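Packaging notebook, March

Prellov pouch, seal check

Ran the second lot from Drurkiler on the small bench sealer. Jaw at 146 C, dwell unchanged from last time. Cut strips from the top seal and pulled them. Three of the first four peeled at the corner before the middle gave, same as the first lot. Left corner each time.

Swapped the jaw tape and repeated. Corner held. Old tape had a groove on the left side, I've kept it in the drawer with the rejects.

Raised jaw to 149 for one set, film started to curl at the edge. Back to 146.

Natália Vlček asked if the Tadach film could go on the same settings. Not tried yet. It is thicker and I'd expect a longer dwell.

Tear notch: still too shallow. Opens fine with dry fingers, slips otherwise. Ďurica can move the notch down 4 mm without a new die, so asked them for a price on that.

Label stock: 91 left on the roll, enough for the shelf samples.

To do
- new jaw tape, order two
- Tadach film, short run, dwell in steps
- send notch drawing to Ďurica 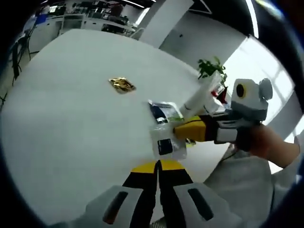
- write up pull results for Natália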